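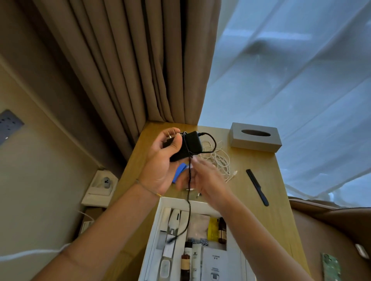
A student in the last session asked whether cables belong in the drawer at all, or whether they should stay out on the desk where the next person can find them. The answer used in this course is that a cable in use stays out and everything else is put away.

Kendis Room Care, Unit 3: Desk and Drawer
Course notes, 30 July 2025

Adapters. Unplug at the wall first, then gather the cable. Hold the block in one hand and wind with the other, in wide turns. Do not wrap the cable tightly around the block — it strains the cable where it enters the housing. Close the loop with a strap or tie.

White and black cables are kept apart. A tangle on the desk is separated before anything is wound.

Drawer. Toiletries stay in the tray. Bottles stand upright with the cap checked. The hair dryer lies flat, with its own cord folded beside it. Packets go where the print can be read.

Desktop. Combs, clips and hairpins are picked up before wiping. Check the tissue box and refill it if it is empty.

Time allowed for desk and drawer together is up to 7 minutes.

For next time: read the Tisell handout on drawer liners and bring one cable of your own to wind.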